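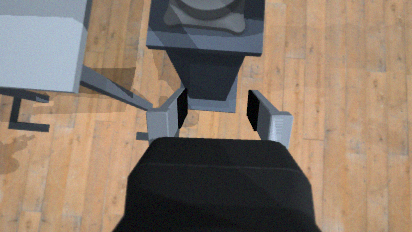 Wekley Library Opens Extended Evening Hours

UKLOW, August 11, 2025. The Wekley Public Library will stay open until 9 p.m. on weeknights beginning next month, the Library Board announced today. The change adds 4 hours of service each week and follows a survey completed in July by 1,299 cardholders, of whom 1,181 favored later closing times.
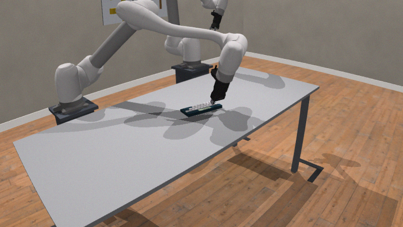
Page last updated: August 11

The Zeleke Street branch will keep its current schedule. Study rooms at the main library may be reserved online or at the front desk.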